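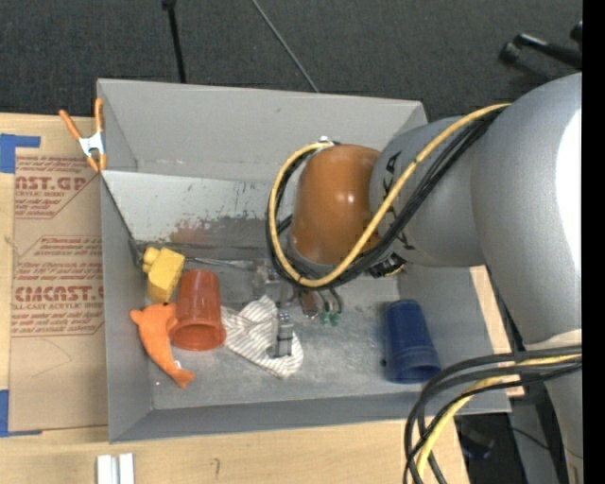
Fanthorpe Bin Challenge

Home | Clubs | Rules | Talk

The Fanthorpe Bin Challenge is a student contest run each April by the robotics club at Clikstead, and I should say up front that I'm in it (so fix my bias if you spot any!). Teams of up to eight program an arm to clear toys, cups and cloth out of a gray bin, one piece at a time, for a top score of 100. Our team, Illo, got 74 last time, and I'm still pretty pleased with that. Palesa Ntuli wrote the first rule sheet, and it had 19 rules, most of them on what counts as a drop. Cloth is the part everybody dreads – it folds up differently every single time.

Filed under: Student robotics | School clubs and contests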